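Print this page | E-mail this to a friend

We use cookies to remember your settings and count visits. Accept | Manage

Call for participants: does a tidier diary do anything at all?

Paper planner trial, Trindville and Nasby
Sessions start in April

You have probably been told at some point that writing things down will sort your life out. There are shelves of books saying so. There are planners that cost more than a decent pair of shoes, and each of them promises that you will sleep better, argue less and remember your sister's birthday. I have read a good many of the studies these claims are supposed to rest on, and most of them are thin. One followed a group of students for nine days. Another asked people who had just bought a planner whether they were pleased with it.

We want to run something better, and for that we need people who are prepared to be bored by it.

Ellness is a small research group in Trindville. We look at everyday advice (drink this, write that, get up at five) and try to find out whether it holds up. Mostly it doesn't, or it holds up a bit for some people, and that doesn't sell books. This trial is paid for out of our own general fund. No planner company has given us money, notebooks or pens, and one that offered was thanked and turned down.

What we did last time

Last year we sent out a postal survey on list-making and had 1,834 usable replies. People who kept a daily list said they felt more in control than people who didn't. You may have seen this repeated in the local paper as "lists cut stress". We never said that. It is just as likely that people with a calm week have the time to write a list, or that the sort of person who likes lists also likes telling a survey that things are under control. A survey can't tell these apart. That is why we are doing a proper trial with groups drawn by lot.

Who we are looking for

We need 147 adults who live or work in Trindville or Nasby. You should be 18 or over, able to write by hand without pain for ten minutes at a stretch, and able to come to our rooms twice. You do not need to be organised. You do not need to be disorganised either, and please don't exaggerate in the form because you think that is what we want.

We would especially like to hear from:

People who work shifts, or whose hours change from week to week. Nearly all the earlier studies used office staff and students.

People who have tried a planner and dropped it. You are the ones the adverts leave out.

People who think this is all nonsense. I am one of you on most days, and a trial full of believers is not worth much.

We can't take anyone who sells planners, coaches other people in time management, or took part in the postal survey. If two of you share a home, only one can join, as we found in a small test run that people peek at each other's notebooks.

What you would be asked to do

You come in for a first session of about an hour. You fill in some questions, do a short memory task and are put in one of three groups by a draw. The first group gets a plain lined notebook and a method for using it. The second gets the same notebook and no method, and may write whatever they like in it, shopping and swearing included. The third gets nothing until the trial is over. I know the third group sounds like the short straw. It is also the most useful one to us, and it is paid the same.

You then carry on with your life for 21 weeks. On Saturday each week we send a text with four questions. They take two minutes to answer. We ask about missed appointments, forgotten jobs, sleep and mood. We also ask for permission to check the number of missed appointments with your dentist or surgery, where they agree, because people are poor judges of what they have forgotten. You can say no to that part and still join.

At the end you come back for a second session and repeat the memory task. If you were given a notebook, bring it along. We count the pages used and do not read them. If you would sooner keep it shut, you can count the pages yourself while one of us sits there.

What we won't promise

We won't promise that it will help you. If I could promise that, there would be no point in running the trial. It may make no difference. It may be mildly annoying. In the test run a few people told us that writing down everything they had to do made them feel worse, and we take that seriously. You can stop at any point, by text or phone, and you won't be asked to explain.

We also won't send you a personal report telling you what kind of planner you are. There are quizzes that do that. I would not put much weight on them.

Payment

Everyone who attends both sessions gets a shopping voucher and bus fares for each visit. There is a smaller voucher for anyone who leaves early, as long as they came to the first session. We don't run a prize draw. Prize draws bring in people who like prize draws. Please check with your adviser first if you receive benefits and are unsure how vouchers are treated.

Your details

Names and phone numbers are kept apart from answers and are deleted when the trial ends. The text messages are sent through a system called Uzor, which sees your number and nothing else. We will publish the results whichever way they fall. We have already lodged the plan with our outside reviewer, so that we can't change the question later to suit the answer, a habit that is far more common in this field than it should be.

How to apply

Ask for a form at the desk, or write to Vinh Nông, who is handling applications from both towns. Forms are one sheet, both sides. Leaflets have gone to roughly 2,000 homes, so if you have had one through the door you can use the tear-off slip. It asks the same things.
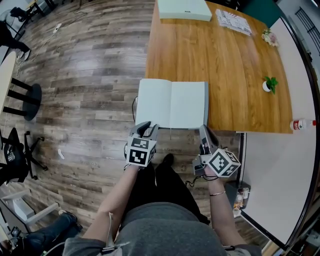
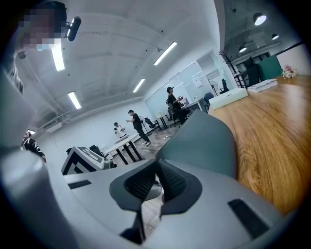

Expect a reply within a fortnight. If you hear nothing after that, chase us, as the spam filter has eaten a few. We will ring you before offering a place, mainly to check that you can manage both visits, and you are welcome to use the call to pick holes in the plan. Two people did so in the test run and we changed the wording of the sleep question as a result.

Evening sessions are limited and go first. Daytime ones run from 10 am. There is a step at the Nasby entrance, so tell us if that is a problem and we will book you in at Trindville, which is level throughout.

Places are filled in the order forms arrive until each age band is full. After that we keep a reserve list, and we do use it.

Contact us | Privacy | Copyright Ellness, all rights reserved | Back to top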